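Hatska 青果語彙データセット README

10月更新 / 文: Hatska 編集係
読了時間: 3分

# Hatska 青果語彙データセット

## 概要

青果売り場と家庭で使われる、果物・野菜の呼び名と状態を表す言葉を集めた日本語の語彙表です。収録語は331語、用例文は400文あります。料理レシピの表記統一、売り場の値札づくり、検索の同義語辞書などに使うことを想定しています。

## 収録範囲

- 品目名(標準名、別名、地方名)
- 色の語(「黄みがかった」「青い」「色づき」など)
- 形と表面の語(「丸い」「細長い」「つや」「斑点」など)
- 数え方(玉、本、房、株、把)

品種名は原則として入れていません。品種名が品目名と同じように使われているものだけ、備考欄に記しました。加工品の名前も対象外です。

## ファイル構成

terms.tsv 見出し語の一覧
examples.tsv 用例文
variants.tsv 表記ゆれの対応表
notes.md 判断に迷った語のメモ

文字コードは UTF-8、改行は LF です。区切りはタブで、セル内にタブは含みません。

## 列の説明

terms.tsv の列は id、surface、reading、category、note の5つです。reading はひらがなで、長音は元の表記に従います。category が空の行は未分類で、現在28行あります。examples.tsv は term_id で見出し語と結びつきます。ひとつの用例に複数の見出し語が出る場合は、先に出るものの id を付けています。

## 表記の方針

「りんご」「リンゴ」「林檎」は別行にせず、ひらがなを代表形として variants.tsv にまとめています。「茄子」と「なす」も同様です。「青い」は緑色を指す用例が多いため、色の語としての用例と、熟していない意味の用例を分けました。「黄色い」と「黄色っぽい」は統合していません。 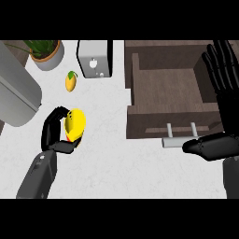

図1 黄色い楕円形の物体。つやのある表面に小さな暗い点がある。

「斑点」と「点」の使い分けは用例ごとに揺れがあります。現行版では、散らばった模様を「斑点」、数の少ない小さなものを「点」としました。

## 既知の問題

- 地方名の読みに未確認のものが残っています。
- 用例文は短いものに偏っていて、30字を超える文は少なめです。
- 「株」と「把」の境界は売り場によって異なります。

## 利用条件

非商用の利用は自由です。再配布するときは notes.md も同梱してください。商用利用は Volix 窓口で受け付けています。

## 変更履歴

1.2 表記ゆれの対応表を追加
1.1 数え方の分類を見直し
1.0 初版

お問い合わせ: Volix データ窓口 | © Hatska | ページの先頭へ戻る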